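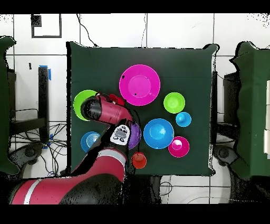
Plastic bowls and plates on the sorting table, Asetitz canteen line.

Dish sorting at Asetitz: staff questions

Does the arm replace the dish room crew?
No. All 29 positions stay. Two people per shift move from sorting to rack loading and inspection.

What does it handle?
Plastic bowls, plates and cups. Glass and cutlery are still sorted by hand.

How many pieces has it sorted?
3,041 in the February trial — 153 needed a person to step in.

Who can stop it?
Anyone on shift. Press the stop button, then call Horacio Ocampo at extension 300.

Is training paid?
Yes, at the normal hourly rate.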